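Subject: Re: [sim-manip] Gripper goes through things on release (long, sorry)
Date: July 1, 2023

Hi all,

Picking this up again because I finally got a free Saturday and a quiet office, and I think I know more than I did when I first whined about it in March. I'll quote my own original so the people who joined since then don't have to dig through the archive:

> Has anyone seen objects get launched when the fingers open over a container?
> Our pick-and-place runs fine with a flat target, but as soon as the target is
> a cup or a mug, some fraction of episodes end with the object leaving the
> table at a silly speed. No warning in the log. Arm is a Franka, scene is our
> Flistari tabletop, mostly household clutter. The planner thinks everything
> went great and reports success.
>
> I'm less bothered by the flying fruit than by the "success" part. We are
> supposed to hand this policy over for the real arm.

I got four or five replies at the time, most of them along the lines of "turn down your timestep," and I did turn down my timestep, and it got slower and the fruit still flew. So I put it aside and worked on the Storkine importer like a coward.

What brought it back is that we ran a batch of 600 episodes overnight for the Du Plessis people and I made myself sit down and sort the results by hand instead of trusting the success flag. The flag said 436 good ones. I watched every single one of those on double speed with a bag of pretzels. In 40 of them the object was nowhere near the container at the end! It had been inside the container's bounding box for one tick on its way through, and that was enough for the checker to tick the box and go home.

So that's two bugs, and they were hiding each other.

The first one is the boring physics one. The cups and mugs we import get a convex hull as their collision shape unless you say otherwise. A convex hull of a mug has no inside. It's a lump with a lid, basically, and you can't see that in the render because the render uses the nice mesh with the nice opening. As long as the fingers are closed, the grip wins: the arm pushes the object down into a solid that it believes is there, the solver builds up a big penetration, and nothing much moves because the gripper is holding on for dear life. Then the fingers open, and all of that penetration gets resolved in one go. Whee.

I saved the wrist view from one of the potato runs, with the potato still in the grip and overlapping the opening of the mug from where the camera sits. Judging from that view alone I would have called it a perfectly decent approach, and so did the policy.
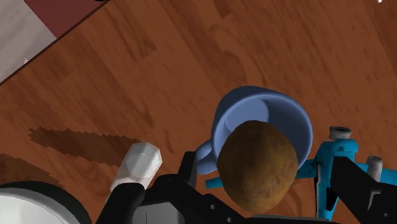 Several people wrote back off-list after I mentioned the hull thing in passing last week, and one of them made the point that swapping in a proper concave shape would only hide the real trouble, which is that the arm was pressing hard on something and no part of the stack thought that was worth stopping for. On a real table, the message went on, a blocked insertion looks exactly the same to the controller, only the mug cracks or somebody's hand is under it.

I grumbled at this for a day and then had to agree. I went and plotted the contact force on the fingers for the bad episodes and it's not subtle. There's a long climb during the lowering phase, well past what we'd ever allow on hardware, and the force limit in the config never trips. Why not? Well, the limit was being read from the Eltex safety profile, and our loader drops that whole block without a peep if the units field is missing. Ours was missing. I'd guess it's been missing since we forked the scene. So we have been running with no force limit at all in simulation and thinking we had one, and the same loader is what the lab build uses for the real arm. Please go check yours before you read the rest of this.

The second bug is the success check, and that one is all mine. I wrote it. It asks "is the object's center inside the container volume?" on every tick and latches true the first time. I remember thinking that latching was clever, as it saved us from flicker at the rim. What it should ask is whether the object is inside, slow, and not touching the fingers, and keep on asking until the arm has backed off.

There's a gray area in there that I'd like opinions on. Take the kiwi and the blue cup. The kiwi is upright in the cup with a good bit of it poking out over the top, and the open fingers are still down on either side of it. Is that a success? The old check says yes. My gut says yes too, as a human who has put fruit in a cup. But the arm hasn't left yet, and in the bad episodes everything looks fine at this stage as well, right up until it doesn't. I've stared at the room view for this step far too long and I can't sort a good episode from a bad one by eye. You need the forces and you need the next stretch of ticks.
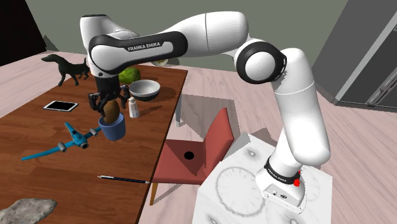
WHAT I CHANGED

In order, so you can take the bits you want:

1. Collision shapes. Anything tagged as a container now gets a convex decomposition, so cups have walls and an inside. The importer refuses to load a container with a single hull unless you pass the override. It's a bit slower to load and I don't care.

2. Force limit. A missing units field is now an error and the run won't start. I also print the limit that's in effect at the top of every log, in plain words, where a tired person will see it.

3. Lowering phase. If finger force passes the limit on the way down, the arm stops, backs straight up, and marks the episode as blocked. It doesn't open the fingers down there. That was the part that turned a stuck object into a flying one.

4. Success check. No latch. Inside, slow, fingers clear, arm retreated. If the object pops out at any point before the end, it's a fail and it gets its own label so you can count them.

5. Old results. I'm rescoring everything we've got stored state for. Anything where we kept only the flag gets marked unverified, and I'd ask you not to quote those numbers any more, including the ones in my own slides from March (ugh).

WHAT I HAVEN'T DONE

I haven't retrained. The current policy learned with solid cups and a generous judge, so I'd expect it to have picked up a habit of shoving, and I want to see how bad the habit is before I go and paper over it. Nothing trained on the old scene should go onto the real arm in the meantime. I've pulled the handover for now and told the Du Plessis folks why. They were nicer about it than I deserved!

I also haven't looked at whether bowls have the same problem. They come through the same importer, so I'd be surprised if they didn't, but a wide shallow thing probably gives you less of a bang than a deep narrow one. If you've got bowl episodes with full state saved, I would love to have a couple.

And one thing I can't explain yet. In 2 of the bad episodes the force never went up at all, and the object still shot off when the fingers opened. No climb, nothing. It could be a contact that gets missed on one tick and found on the next, or it could be a friction thing at the fingertips. I've put the full state dumps in the usual shared folder under "no-climb" if anyone likes a puzzle. Replay them with the contact drawing turned on and the substeps at the default setting, as they behave differently if you change those.

The patch is on the branch called hollow-cups. It touches the loader, so read the diff before you merge it into anything that talks to hardware, and if your scene refuses to start afterward, look at the units field first.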